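Small Trash, Big Opinions: Keeping the Little Bins in Your House Under Control

The kitchen can gets all the attention. It has the pedal, the good bags and a spot in the weekly routine. The little cans in the bathroom, the bedroom and under the desk get ignored until somebody balances a tissue on top and backs away slowly. I have five of them in a house with two adults in it, which tells you something about the adults. These are the tips I use.

Buy for the bag, then for the looks

Before you fall for a handsome can, find out what it takes. Small liners are mostly sold as 4 gallon, and plenty of pretty cans are sized for a bag that does not exist in any store I have visited. Measure around the rim with a piece of string, lay the string flat, and halve it. The flat width of the bag should be an inch or so more than that. If it's less, you will be stretching plastic over metal every trash night and saying things in front of the cat.

The overhang problem

A bag that's too big is better than one that's too small, but it slumps. Gather the extra at one side, twist it twice, tie a loose knot and tuck the knot under the rim. You can also run a wide rubber band around the outside. Broccoli bands are ideal. I have a drawer of them, and my wife, who once called it a sickness, now takes from it without asking.

Let the air out first

New bag goes in, bag puffs up like a parachute, first apple core rides on top of it. Push your fist down to the bottom and open your fingers, then fold the edge over. With cans that seal tight against the bag, drill a small hole in the side near the base. A quarter inch will do. It also fixes the opposite trouble, where the full bag won't come up because of the suction and you end up hugging the can between your knees.
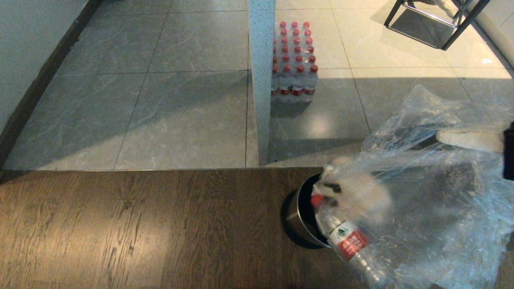

Spare liners go in the bottom of the can, under the one in use. Everybody has read this tip and hardly anybody does it, possibly because it requires thinking about trash on a day when you don't have to. Put in four or five, flat. Don't put in the whole roll, or you'll lose a third of your can to storage, and when something leaks you lose the roll too.

Bottles and other bulky offenders

A drink bottle takes up the room of a week's worth of receipts. Where your town takes them, they should be in the recycling anyway, so keep a tote on a hook near the desk and give them somewhere to go. Empty them all the way. Whether the caps stay on depends on your hauler. Ours in Orkwood changed its mind in May and told us by way of a sticker on the cart, where I found it three weeks later.

If your state pays a deposit, save them up. My neighbor Ernő Jakab kept a tally on his garage wall and quit at 2,611, at which point he had paid for a very decent hose reel and could no longer reach the hose.

Smells

Baking soda under the liner works well enough. A folded sheet of newspaper works nearly as well and soaks up drips. Scented liners give you the original smell plus lavender, and I would like my money back. Once a month, take the can outside, wash it with dish soap and hot water, and dry it upside down. Metal ones need to be wiped properly or they rust along the bottom seam, and then they leave a ring on the floor that you will be explaining to a landlord.

Floors

Speaking of rings: stick felt pads under any can that stands on wood. Three pads sit steadier than four on an old floor. Csaba Tóth, who refinished our hallway, charged me extra for the circle by the coat closet and called it the Saturn tax.

Buying in bulk

I once ordered a carton of 626 liners because the price per bag was wonderful. They were the wrong size. See the first tip. Buy a pack of 100, live with it through one pack, and then commit. The leftover wrong ones do fine for muddy shoes, wet swimsuits, paint rollers overnight, and lining the flowerpots you bring indoors for the winter. I have used them for all of these and still have most of a carton, if anyone in the Orkwood area would like some. Bring your own can and try one on first.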